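The Paquette Curved Hairbrush

E-mail this page to a friend | Print this page

We have been selling brushes from our little shop in Lostden for long enough to know that most people keep a hairbrush until the handle snaps, and then buy whatever the chemist has by the till. There is nothing wrong with that, but if you have thick hair, or long hair, or a child who runs upstairs at the very sight of a brush, it is worth being a bit fussier, and the Paquette is the one we find ourselves recommending again and again.

What makes it different is the curve. A flat paddle brush only touches your head along the middle, so you end up going over the same bit of hair three or four times (and pressing harder each time, if you are anything like us). The Paquette bends the way your head does, more or less, so more of the pins are doing some work on every stroke. You will notice it most at the back, where the knots like to hide.
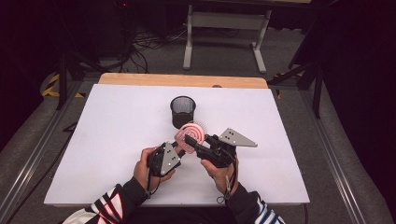

Pink brush, with a black mesh pencil cup behind.

The pins have rounded tips and a bit of give in them, and we think that matters more than anything else about a brush. Run one across the back of your hand before you buy, whatever make you end up with! If it scratches there it will scratch your scalp, and no amount of conditioner will put that right.

How to get the best out of it

Start at the ends. We know your mum told you this, and she was right. Hold the hair a little way up with your free hand, work the last few inches loose, then move up and do the same again until you reach the roots. With very curly hair we would do it in the bath or shower with plenty of conditioner on, and leave it well alone once it is dry. For small children, a bedtime story and a squirt of detangling spray will get you further than speed ever will. 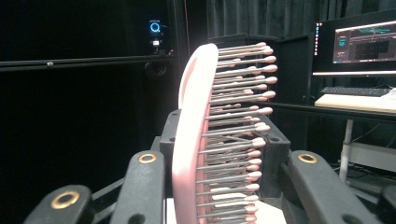 Cleaning is easy enough, though we are all guilty of putting it off. Pull the loose hair out with the tail of a comb, then swish the brush through a basin of lukewarm water with a drop of ordinary shampoo in it. An old toothbrush is handy for getting down between the rows. Shake it well and leave it pins down on a towel overnight. Please don't dry it on a radiator, and please don't put it in the dishwasher (yes, we have been asked, more than once).

Ordering and delivery

The Paquette is sold singly or in a pack of two, and the pack works out a little cheaper. Orders to Lostden and Salau usually arrive within 4 working days; anywhere further off takes a bit longer. If you live nearby you are very welcome to collect from the shop and save yourself the postage. Unused brushes can be sent back in their wrapping, but for hygiene reasons we can't take one back after it has been used.

Quote item 109 if you are ordering by telephone. We also keep the Salau wide comb, for anyone who would like something gentler for wet hair.

Page last updated: May

Contact us | © Cellholm Hair & Bath, Lostden | Back to top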